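3. 調査対象と方法

3.1 対象とした収納用品

本節では、出張修理の現場で使われる布製の工具入れを対象に、片付けの手順と所要の手間を整理する。対象は布製で蓋またはフラップの付くもの、および巻いて閉じるものに限った。硬質のケースは別稿で扱う。調査先は修理業のFlundaとNaticoの2社。いずれも小規模で、工具入れは個人持ちではなく共用。共用であることは後の議論に効いてくるので先に書いておく。

工具入れの選定は各社にまかせた。こちらから指定したのは容量の上限だけで、中身を入れた状態で800 gを超えないこと。重いものは置き方そのものが変わってしまい、比較がむずかしくなる。予備調査で重い袋を混ぜたところ、床置きばかりになって分析にならなかった。

色は統一していない。灰色、紺、黒が混在する。色と探しやすさの関係は当初の関心にはなかったが、聞き取りで何度も話題に出たため3.4で触れる。

3.2 手順

作業後の片付けを次の段階に分けて記録した。

(a) 作業台に出ている工具を集める
(b) 汚れを拭う
(c) 袋に戻す
(d) 袋を閉じる
(e) 袋を定位置に置く

(b)は省略されることが多い。省略してもよいことにした。省略の有無は記録票に残してある。(c)と(d)の境目はあいまいで、入れながら閉じていく人もいる。その場合は最後の工具が袋に入った時点を(c)の終わりとみなした。

記録は33回分。うち2回は途中で来客対応が入り中断したので、時間の集計からは除いた。ただし手順の順序については使えるため、順序の分析には含めている。回ごとの条件はそろえきれていない。午前の作業と夕方の作業では急ぎ方がまるで違う。夕方のほうが(b)の省略が目立つ、というのは記録票を見ればすぐわかる。

袋の形については、記録者が次の観点で自由記述した。輪郭が角ばっているか丸いか。底が平らか。縫い目の位置。折り目が残っているか。用語はあらかじめそろえなかったため、同じ袋に「くたっとしている」「丸い」「つぶれ気味」と別々の語が付くことがあった。後でまとめて「軟らかい輪郭」とした。

3.3 袋の形と戻しやすさ

布の袋は中身によって形が変わる。当たり前のことだが、片付けの場面ではこれがかなり大きい。満杯に近いと口が開きにくく、最後の数点を押し込むことになる。逆に中身が少ないと袋が倒れ、片手で口を押さえながらもう一方の手で入れる動作になる。聞き取りでは「倒れるほうが嫌」という回答が複数。押し込むのは慣れるらしい。

仕切りのある袋では、戻す場所が決まっているぶん(c)が長くなる傾向。ただし次の作業の立ち上がりは早い。片付けの時間だけを見て仕切りなしが優れていると結論するのは早すぎる。次の作業の開始までを一続きで見る必要があり、今回の記録票はそこまで追えていない。反省点。

仕切りの数は6までを「少」、それより多いものを「多」とした。この線引きに強い根拠はない。手元の袋がちょうどそのあたりで分かれただけである。

縫い目について。口の周りの縫い目が硬いものは自立しやすく、手が入れやすい。底の縫い目は置いたときの安定に関わると予想していたが、はっきりした差は出なかった。床や台の面の影響のほうが強そうに思える。布の厚みは測っていない。厚みを測るべきだったという指摘を査読前の検討会でもらっており、次の調査では項目に加える。

折り目も同じで、いつも同じ位置で折られる袋は、そこに癖がついて閉じやすくなる。新品の袋ではこれがなく、閉じる段階でやり直しが出やすい。Naticoでは調査の途中で袋を1つ新しいものに替えており、替えた直後の回は(d)に手間取ったと記録票にある。数回で落ちついた。

3.4 色と見つけやすさ

暗い色の袋は汚れが目立たない。両社とも濃い灰色を好む理由としてこれを挙げた。一方で、暗い色の工具や部品のそばに置くと袋の端がわかりにくいという不満もある。図1は濃い灰色の布製の入れ物の例である。輪郭は軟らかく丸みがあり、折り目や縫い目にあたる部分がやや明るい灰色に見える。手前の金属部も黒に近い濃灰色で、明るさの差は小さい。

記録者の一人は、暗い袋では縫い目の明るさを頼りに向きを判断していると書いている。たしかに一色に見える袋でも、折れた所は光の当たり方で少し浮く。とはいえ照明しだいなので、目印として当てにしすぎるのは危い。

図1　濃い灰色の布製の入れ物（奥）と暗色の金属部（手前）。袋の側には焦点が合っていない。
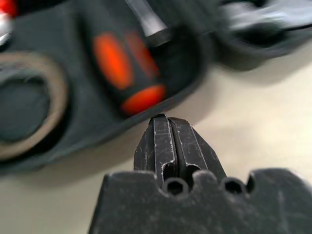
3.5 目印の追加

見つけやすさへの対策として、両社で試したのは次のとおり。口の部分に明るい色のひもを付ける。底に布テープを貼る。定位置に札を立てる。ひもは好評、テープは剥がれやすく不評だった。札は置いた本人以外には役に立つが、定位置に戻す習慣がない段階では意味がうすい。

ひもにはSmitsの平ひもを、札にはRaduraの差し込み式のものを使った。製品の比較は目的としていないので、性能についてはここでは論じない。ひもの長さは途中で短くした。長いと口に挟まる。短くしてからはは挟まりの記録が減っている。

共用の袋では、目印の意味を全員が知っているかどうかが問題になる。Flundaでは朝の打ち合わせで口頭の説明をしただけで、遅番には伝わっていなかった。そのため11月の前半は、目印のある袋が別の棚に置かれている例が続いた。張り紙を追加してからの分は次節の集計で区別してある。

3.6 限界

対象が2社と少ない。片付けを見られている意識が手順に影響した可能性は残る。記録者が回によって違い、自由記述の細かさにもばらつきがある。工具の種類は記録したが、本数と袋の容量の比は求めていない。(e)の「定位置」は会社ごとに決め方が違っており、Naticoでは棚の段まで、Flundaでは棚の番号までしか決めていない。この差は4.2で補正を試みる。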